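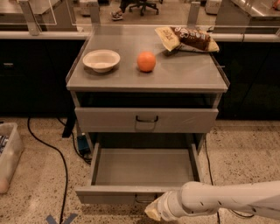
Schale, Orange und Snacktüte auf einem grauen Metallwagen. Die untere Schublade ist offen.

Warum rollt eine Orange und eine Schale nicht?

Stell eine Orange und eine Schale auf einen Tisch und stups beide leicht an. Die Orange rollt los. Die Schale rutscht höchstens ein Stück und bleibt dann stehen.

Das liegt an der Form. Eine Orange ist fast eine Kugel und berührt den Tisch nur an einer winzigen Stelle. Eine Schale steht mit ihrem Boden auf. Dort reibt sie am Tisch, und diese Reibung bremst sie. Eine Snacktüte rollt auch nicht, sie liegt ja flach auf.

Auf manchen Wagen gibt es deshalb einen Rand. Der Wagen auf dem Foto hat an den Seiten eine niedrige, durchsichtige Kante. Rollt etwas dagegen, wird es aufgehalten. Nach einem kräftigen Stoß kann eine Orange trotzdem darüber springen.

Und wozu die Schubladen?

Was in einer Schublade liegt, hat ringsum Wände - es kann also nicht hinunterfallen. Auf dem Foto ist die untere Schublade leer. Da würden alle drei Sachen vermutlich gut hineinpassen. Zum Öffnen zieht man am Griff. Er hat die Form eines U, damit man gut dahinter greifen kann.

Probier es aus

Du brauchst ein Tablett, eine Orange und eine kleine Schale aus Kunststoff. Leg beides auf das Tablett und heb eine Seite langsam an. Was bewegt sich zuerst? Leg dann die Orange in die Schale und versuch es noch einmal.

Text: Hedvika Oravec
11. September 2021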